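3.2 Fiber release during domestic laundering

Wash water from households is one of the larger inputs of synthetic fiber to the Clandport treatment works, and it varies more from home to home than any other source in the catchment. Earlier budgets for the lower river used a single release value per load. We replaced that value with one measured for each fabric group, because polyester fleece and woven nylon differ too much to be pooled.

Households were recruited in two districts. Olby is mostly older terraced housing with a combined sewer. Heywood was built later and has separate storm drainage, so wash water reaches the works without dilution by runoff. A total of 144 households completed the full period of 9 weeks, beginning in September. Each kept a log of load size, program, detergent type and fabric group. Logs with more than two missing entries in a week were dropped for that week only.

Effluent was collected from the drain hose into a rinsed steel vessel. The whole discharge of each wash and rinse stage was kept, and a subsample of 500 mL was drawn after stirring. Subsamples were passed through a stack of two sieves and then onto glass fiber filters. Filters were dried to constant mass in covered dishes. Blanks were run with tap water at each home before the first sampled load, and the blank mass was subtracted from all later results for that home.

Fibers on the filters were counted under a stereo microscope along fixed transects. Counting stopped at 200 fibers per filter or at the end of the last transect, whichever came first. Length was recorded for every counted fiber, and width for every tenth. Cotton and other cellulose fibers were separated by staining and are reported in a different column of the results. Fibers that could not be assigned were left out of the mass estimate but kept in the count.

Only front-loading machines were included (Figure 2). Top-loading machines use more water per load and move the fabric in a different way, and there were too few of them in either district to treat as a group. Drum volume was taken from the maker's data sheet. The drain filter was cleaned by the field worker at the start of the period and again at the end, and the material recovered was weighed apart from the effluent samples. It was not added to the release totals, as most of it would not have reached the sewer.
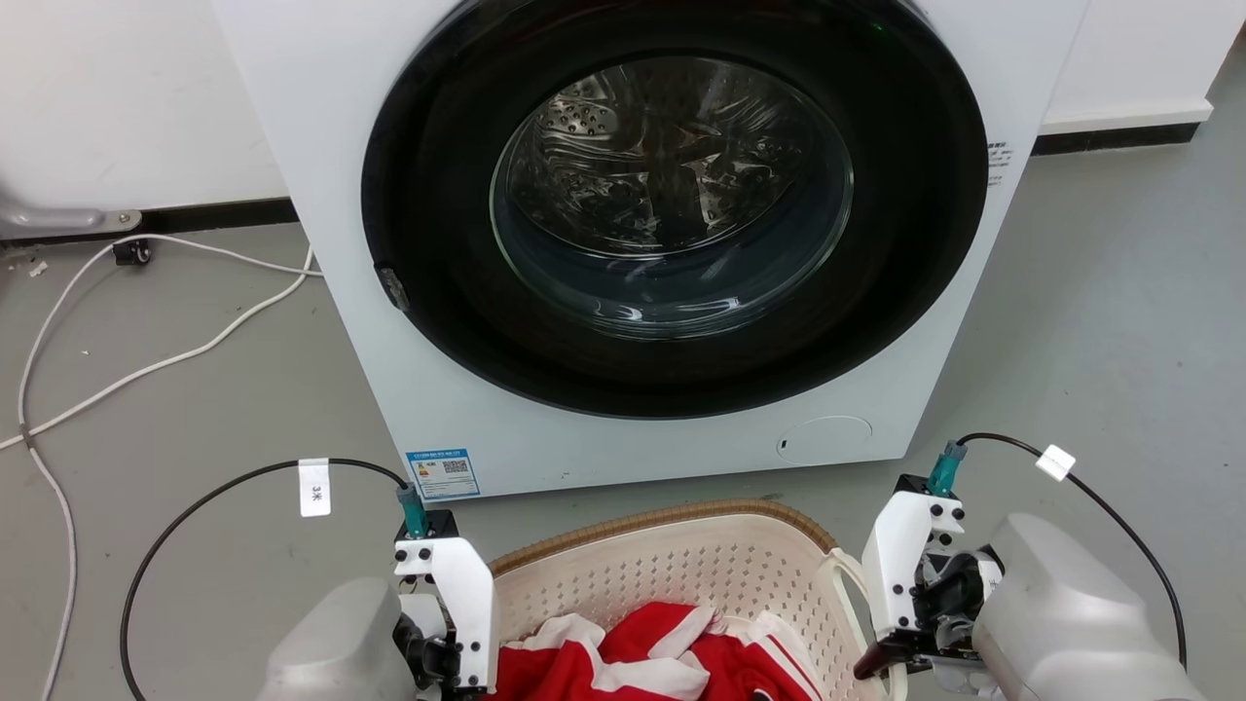 Figure 2. Front-loading washing machine with perforated steel drum. The round cover of the filter access hatch is near the bottom right of the front panel.

Release per load was fitted with a mixed model, with fabric group, load mass and wash temperature as fixed effects and household as a random effect. Spin speed was tested and removed, as it did not improve the fit. Garment age was known for too few items to be used. The fitted values were then passed to the Fekska catchment model as daily inputs at the two district outfalls, with the timing of loads taken from the logs. Losses in the sewer were set to zero in the base run and varied in the sensitivity runs described in Section 3.4.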